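Drurnham plant tidies up a robot cell that exists only on a computer

The Plavik kitchenware works in Drurnham spent most of February on maintenance of a machine with no bolts, no grease and no floor space. The simulated twin of its two-arm packing cell, which runs on a computer in the Undgate building, had drifted away from the real one, and staff had stopped believing what it told them.

Annick Vidal, who looks after both versions, began with 56 open faults. The worst was a wrist offset of 6 millimeters, entered by hand last year and copied faithfully into every program since. "On a real arm you hear a mistake like that," she said. "In the model it's very polite."

She reset the joint zeros on both arms, remeasured the grippers and redid the position of each view the software uses. The check that follows is a run of 1,000 simulated moves — the old setup failed over 900 of them.

Views from the simulated cell:
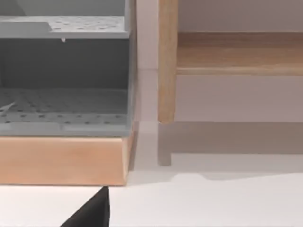
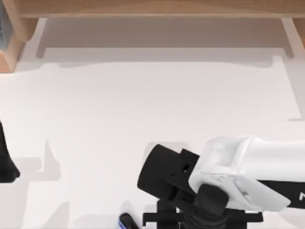
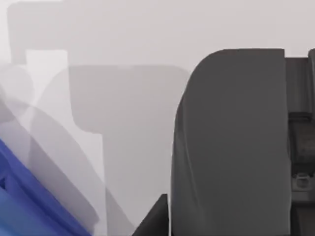
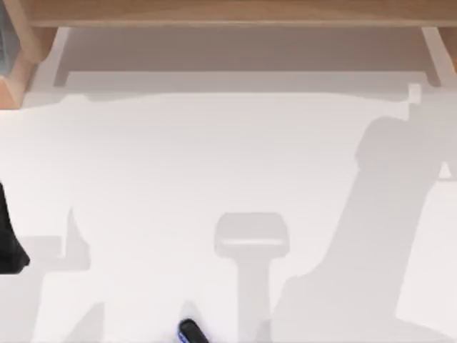 Vidal's next job is lighting, a subject on which the plant holds stronger opinions than it does on pay. Chang, the contractor that built the model, wants the lamps left alone until the arms pass. Vidal wants them matched to the real hall first, and points to the last view, where an arm's gray shadow takes up far more of the white tabletop than the one black piece of gripper at the left edge. A program that steers by sight has to cope with both, she said. The two sides meet again next month, in an office with one working lamp.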